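Setsuko Aoki
Home Studies, Project 2: Setting a Play Table
24 October 2020

What I wanted to find out

The class handout claims that a table looks calmer when every item sits on its own cloth or mat. I didn't believe it. The handout gives no source, and the only proof it offers is a before and after drawing in which the "after" table also has fewer things on it. So I tried it with a pretend meal, where nothing spills and nothing gets eaten halfway through.

Materials

A beige woven placemat, a round wooden plate, a toy bread roll, a few small pieces, and some dark navy cloth. My budget was $100 and I spent $79, most of it on the Ridik play food set. The set is sold as "realistic." The roll is fair. I would argue with them over the rest.

Cloth

I started with the cloth because the handout says dark fabric "anchors" a setting. I laid it out and looked at it next to something pale and ribbed.
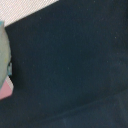

Figure 1. Navy cloth against the pale ribbed surface, with part of a gray-green rounded item at left.

The contrast is strong, I will give the handout that. The line where the cloth meets the ribbing is the first thing I look at, and I'm supposed to be looking at the food. If that is anchoring, I don't see what it does for the meal. The gray-green item does all right beside the navy, but it is such a quiet color that it would do all right beside most things.

Mat and plate

The woven mat was a better idea, though maybe for a dull reason: the weave is fine and the color is plain, so small items show up on it.
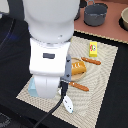

I kept the bread on the plate and off the mat. The crust is a glossy orange-yellow with white score marks, and on the light tan wood it looks like something from a bakery window. The pale blue flat-sided piece and the little white piece with the blue tip went on the mat. My cousin took the white piece for a fish and I took it for a spoon, so I can't say whether I set it correctly.

Problems

I had no fair way to measure "calm." I asked people which setup they liked, and they mostly picked whichever one I showed them last. I would want someone else to run that part before I trusted it.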